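Simulation first, or straight to the bench?
Forum: Home and shared workshop builds

rotside_joe
I am building a small sorting cell in our shared workshop. The arm will hang from a beam 60 cm above the bench, because we have little floor space. Before I drill anything I made the whole thing in the simulator. Is this wasted time? My neighbor at the workshop says yes.

Custis13
Your neighbor is right, in my opinion. I spent 6 weeks on a model and the beam was bending in reality. No simulator told me this. Bolt it, run it slow, learn.

T. Ogunleye
I don't agree with Custis. A beam you can calculate separately. For a hanging arm the wrist limits are the difficult part, and these you find cheaply on the screen. Which way is your gripper turned when the arm is at rest? Can you show it without the bench?

rotside_joe
Yes, I loaded only the arm, no bench and no parts. The camera is a bit low, sorry.

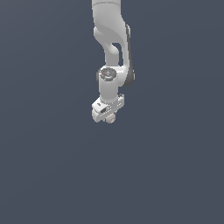 Arm alone in the simulator, gripper down.

T. Ogunleye
Thank you. The gripper is tilted, I see, with the left end lower. Is this your rest pose or a wrong offset in the mount? I would check the flange angle in the model file first.

rotside_joe
I did not notice it – I will check the file tonight.

Custis13
Fine, one point for the simulator. But still check the beam, with 30 kg on it overnight.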